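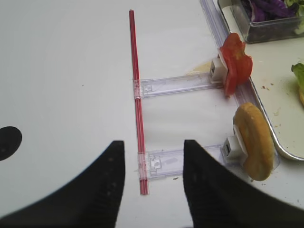 A white tabletop at Gisuter's Plukham site.

Gisuter to open lunch counter and shared kitchen in Plukham

PLUKHAM, Sun 5 November – Gisuter will open a lunch counter and shared kitchen in the former Głowacki print works next May, the company said today. The site covers 1537 square feet on the ground floor and will seat 20 people.

The counter will serve burgers, salads and soup from 11 a.m. to 3 p.m., Monday through Friday. Outside those hours the kitchen will be rented to small food businesses that need a licensed place to cook. Gisuter has received 17 applications for kitchen time and will offer places to six of them in the first year.
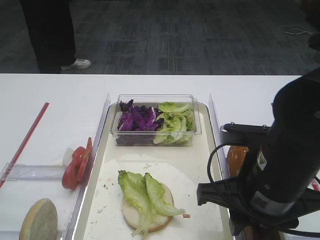 Menu and suppliers

Burgers will be made to order, with toppings kept separate so customers can choose their own. Cabbage, lettuce and tomatoes will come from Jumalar, a grower north of town that already supplies Gisuter's catering business. Buns will be baked on site each morning. Prices will be posted in April.

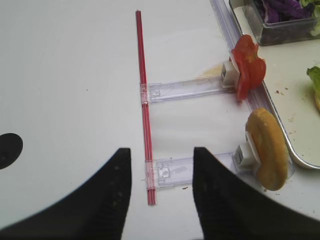 Sliced tomato at the Plukham site.

Work on the building started in the summer. The old loading door has been replaced with a street entrance and ramp, and a new ventilation system is being installed. The Głowacki sign on the front wall will stay. 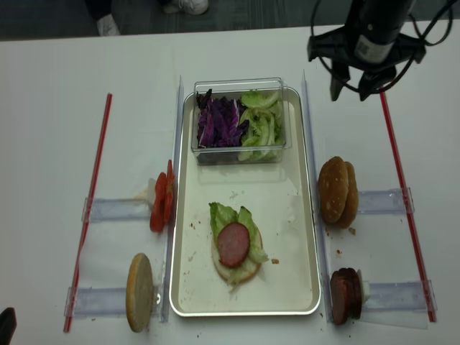 Hiring for the counter begins in March. Positions include cooks, prep staff and a kitchen manager – most of them full time. Application forms will be available on the Gisuter website and at the Plukham library.

Parking is available behind the building, with entry from the side street. Kitchen renters will have access to the rear door from 5 a.m.

Media inquiries: Gisuter press office, Plukham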